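핸드그리퍼 시연 데이터 수집할 때 다들 작업 규칙 어떻게 정하세요?

Brayan Cusi
2024년 2월

저희 팀이 손에 드는 그리퍼로 조작 시연 모으기 시작한지 얼마 안됐는데요. 지금까지 에피소드 3368개 모였고 처음으로 제대로 검수를 돌렸더니 좀 심각합니다. 못 쓰는게 너무 많음.

문제 정리하면 대충 이래요.
- 사람마다 시작 자세가 다름. 누구는 그리퍼 벌리고 시작, 누구는 닫고 시작
- 녹화 켜놓고 옆사람이랑 얘기하다가 작업 들어감. 앞부분이 통째로 쓸모없음
- 캘리브레이션 언제 했는지 기록이 없음. 패드 갈고 나서 다시 했는지도 모름
- 실패한 에피소드를 어떤 사람은 지우고 어떤 사람은 그냥 둠
- 머리에 쓰는 장비 쓰고 움직이다가 의자에 부딪힌 적 있음 (다치진 않았어요)

문서로 된 규칙이 없어요. 처음에 말로만 설명하고 시작했거든요. 산업용 로봇 쪽 안전 규격은 좀 찾아봤는데 사람이 손으로 드는 장비에는 그대로 갖다 쓰기가 애매하더라구요. 펜스 얘기, 비상정지 얘기 이런건데 우리는 팔이 사람 팔이라...

궁금한 건 세가지:
1. 작업 전 점검표 쓰시는 분, 항목 뭐뭐 넣으셨는지
2. 실패 에피소드 남기나요 지우나요
3. 공용 사무실 같은데서 하는 경우 주변 사람 동의는 어떻게 받으시는지

팀장이 이번 달 안에 한 장짜리로 만들어 오라고 해서 급합니다. 양식 있으면 공유 부탁드려요!!

Alcides Quintero

점검표 무조건 쓰세요. 짧게. 길면 아무도 안읽고 체크만 함.

Lizeth Ticona

Zostell에서 이 일 두 해째 하고 있어요. 회의 들어가기 전이라 빨리 씁니다. 두서없음 양해 바람.

점검표부터. 우리 건 한 장이고 세션 시작할 때, 그리고 쉬었다 다시 시작할 때 둘 다 씁니다.

장비
- 패드 표면 확인. 찢어짐, 먼지, 기름. 닳았으면 그 자리에서 교체하고 교체 기록
- 렌즈 닦기. 마른 천만
- 케이블이 손목이나 옷에 걸리는지 팔 끝까지 뻗어서 확인
- 마운트 나사랑 클램프 손으로 흔들어보기
- 배터리, 저장공간
- 캘리브레이션 영상 한번 찍기. 패드 교체했거나 떨어뜨렸으면 무조건 다시

공간
- 작업자 동선에 의자, 가방, 전원선 없게. 부딪혔다고 하셨는데 머리 장비 쓰면 옆이랑 아래가 잘 안보여요. 의자는 작업 전에 벽으로 밀어두는게 규칙입니다
- 계단 가까운 자리에서는 안함. 이건 예외 없음
- 바닥에 테이프로 구역 표시하고 세션 중에는 작업자만 들어감
- 조명 바꾸지 않기. 중간에 바뀌면 메모

사람
- 연속 착용 시간 제한. 우리는 에피소드 200개를 하루 상한으로 잡았어요. 더 할 수 있다는 사람 꼭 있는데 뒤로 갈수록 품질이 떨어져서 결국 버림
- 손목 아프면 바로 중단, 이유 안 물어봄. 그래야 말을 해요

시작 자세는 그림으로 붙여두세요. 말로 하면 다 다르게 알아들음. 우린 그리퍼 완전히 벌린 상태로 테이블 위에서 잠깐 멈췄다가 시작, 끝날 때도 똑같이 멈추고 종료. 멈추는 구간이 있으면 나중에 자르기도 편해요.

녹화 중 잡담은 점검표로는 못 막고, 녹화 버튼 누르는 시점을 규칙으로 정해야 됩니다. 손이 시작 자세에 있을때만 누른다. 이거 하나로 많이 줄었어요.

실패 에피소드는 절대 작업자가 지우면 안됨. 작업자는 표시만. 성공 / 실패 / 장비문제 3가지 라벨만 쓰고 삭제는 검수자가 합니다. 예전에 작업자가 알아서 지우게 했다가 51개가 사라졌는데 뭐가 있었는지 지금도 몰라요. 실패 중에도 물건 놓쳤다가 다시 잡는 건 학습에 쓸모 있는 경우가 있어서 담당자가 봐야 합니다.

동의 문제는 제일 신경 쓰셔야 하는 부분. 광각이라 생각보다 훨씬 넓게 찍힙니다. 책상만 찍는다고 생각하는데 뒤에 지나가는 사람, 옆 테이블 사람 다 들어와요. 저희 규칙은
- 작업자는 서면 동의
- 같은 방 사람한테는 시작 전에 공지, 입구에 안내문
- 싫다는 사람 있으면 시간 바꿈. 설득 안함
- 얼굴은 저장 직후에 흐리게 처리, 원본 접근은 정해진 사람만
- 모니터, 이름표, 서류도 똑같이 처리

법적인건 각자 회사에 확인하세요. 저는 변호사 아닙니다.

규격 얘기는, 말씀대로 산업용 로봇 규격은 그대로는 안맞아요. 근데 위험성평가 하는 순서 자체는 가져다 쓸만합니다. 위험 뭐가 있나 적고, 얼마나 심한가, 뭘로 줄일건가. 그리고 나중에 학습한 정책을 진짜 팔에 올려서 돌릴 때는 얘기가 완전히 달라지니까 그때는 제대로 규격 보셔야 해요. 수집 규칙이랑 실행 규칙은 문서를 따로 만드시길.

양식 파일은 회사꺼라 못 드리고 위에 항목 그대로 베껴 쓰셔도 됩니다.

Pilar Vergara

윗분 말씀 거의 다 맞는데 하루 상한은 작업에 따라 달라요. 컵 옮기기랑 옷 개기랑 같을 수가 없음. 저희는 개수 말고 착용 시간으로 잡습니다. 한 시간 하고 무조건 쉼.

그리고 하나 추가. 작업자 교대할 때 길이 조절한거 원위치 시키고 넘기기. 다음 사람이 그냥 쓰다가 시야 다 틀어진 적 있어요. 머리 장비는 닿는 부분 닦아서 넘기고.

옆에 보조 한 명 두는 것도 추천. 인원 안되면 최소한 첫 세션만이라도. 물건 원위치 시켜주고 동선에 사람 들어오면 막아주고. 보조한테도 동의서 받아야 됩니다, 어차피 찍혀요. 저희 작업할 때 보통 이런식으로 담김
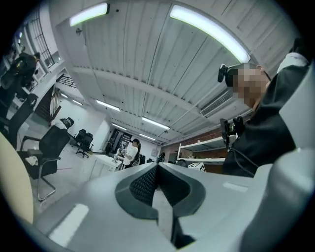 Citlali Chávez: 보조 두는 건 찬성인데 보조용 규칙도 한 줄 넣으세요. 녹화 중에는 작업자한테 말 걸지 말 것, 물건은 종료 자세 확인하고 나서 만질 것. 저희는 그게 없어서 보조 손이 작업 중간에 들어온 에피소드를 전부 다시 검수했습니다. 라벨에 '보조 개입' 하나 더 만들어두는 것도 괜찮아요.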